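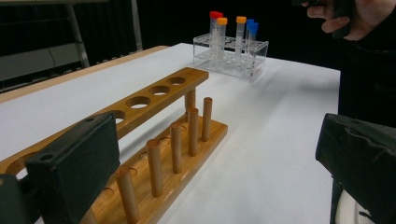 To: Skoltbridge Events Hire list
From: Dilani Jayawardena, Hire Services Office
Subject: Re: Marquee and seating bookings for the summer period

Dear members,

Thank you to those who replied to the earlier circular on summer bookings. The message quoted below raises several points that have also reached this office by telephone, and it seems sensible to answer them on the list so that all hirers have the same information.

> Dear all,
>
> We have hired from the Skoltbridge scheme for our school fair for a number
> of years and have always been satisfied. I have now read the new conditions
> twice and would be grateful for some guidance.
>
> First, the conditions say that marquees are "supplied and erected by
> Gritach", whereas last year our own parents put up the small one. Are we
> still allowed to do this? It saves us a fair amount of money and the
> parents know how it goes together.
>
> Secondly, we would like to take all the folding chairs for the afternoon.
> The form on Zetus will not let me enter more than 200. Is this a limit or
> a fault?
>
> Thirdly, what happens if the weather is bad? We were caught out by high
> wind two summers ago and lost the whole of the hire charge. I do not
> complain of this, but I should like to know where we stand before I ask
> our head teacher to sign anything.
>
> Lastly, is the popcorn machine still available? It does not appear in the
> new list.
>
> With thanks,
> Fair organiser, lower school

I will take these in the order in which they were asked.

Erection of marquees

All marquees with a covered area larger than the small garden size are now put up and taken down by Gritach staff only. The small garden marquee may still be collected and put up by the hirer, provided that one named adult has attended the short handover at the depot. The handover takes less than an hour and remains valid for two seasons. Those who attended last year need not attend again, but should enter the name of that person on the booking form.

The large Başaran frame marquee is not available for self-erection in any circumstances. It requires a level site and clear vehicle access up to the pitch. Gritach will visit beforehand if the hirer has not used the site before, and there is no charge for the visit within the district. Hirers are asked to find out where any water pipes or cables run and to have that information ready when the crew arrives. Last season two deliveries were turned back for want of it.

Chairs and tables

The limit of 200 chairs on Zetus is intentional. It applies to online bookings only, and is there to prevent one hirer from reserving the entire stock by accident, as happened in May. The scheme currently holds 393 folding chairs in serviceable condition. A further quantity has been withdrawn for repair to the hinges and will be returned to stock as and when the work is done.

Any hirer who needs more than the online limit should submit the form for 200 and state the full number in the notes box. This office will then confirm by email whether the balance can be supplied. Please do not submit two separate bookings for the same event. The system treats them as different customers and will arrange two deliveries, both of which will be charged.

Chairs are supplied stacked on trolleys and should be returned in the same way. Chairs left on grass overnight must be wiped down before stacking. A cleaning charge may be made where this has not been done — the rate is given in the schedule attached to the conditions.

Trestle tables are unaffected by these changes and may be booked online in any number up to the stock shown.

Cancellation and bad weather

The conditions on this point have been rewritten, and I accept that the earlier wording was hard on some hirers. The position is now as follows.

Where Gritach decides that a marquee cannot safely be put up or left standing, the hirer will receive a full refund for the marquee and may either keep or release the other items on the booking. The decision rests with the crew leader on site and will be confirmed in writing.

Where the hirer decides to cancel on account of the forecast, the deposit is retained and the remainder of the charge is refunded, so long as notice reaches this office by 4 pm on the day before delivery. After that time the full charge is payable. Alternatively, the booking may be moved once, without charge, to another date in the same season if the equipment is free.

Larger events

Hirers expecting an attendance of 2,000 or more at any one time should contact the office before using Zetus at all. Bookings of that size usually involve barriers, trackway and additional lighting, none of which appears in the online list, and it is much easier to prepare a single quotation. A draft site plan is helpful, even a rough one drawn by hand.

Popcorn machine and other catering items

The popcorn machine has been withdrawn and will not be replaced this season. The candyfloss machine and the two hot water urns remain available. They must be collected from the depot by the person named on the booking, who will be asked to sign for the electrical test certificate. Supplies such as sugar, sticks and cups are no longer sold by the scheme.

Inflatables were not mentioned in the message above but have been asked about elsewhere. Bouncy castles and slides are supplied with an attendant for the full period of hire, and the price on Zetus includes the attendant. Hirers may not dispense with the attendant in return for a reduction.

Payment

Deposits are due within 14 days of the confirmation email. Provisional bookings on which no deposit has been received are released automatically, and this office is unable to restore them if another hirer has taken the date. Schools and parish councils that pay by purchase order should quote the order number in the first message.

Further questions may be sent to the list or to the Hire Services Office directly. Queries about an existing booking should include the Zetus reference in the subject line.

Yours faithfully,

Dilani Jayawardena
Hire Services Office
Skoltbridge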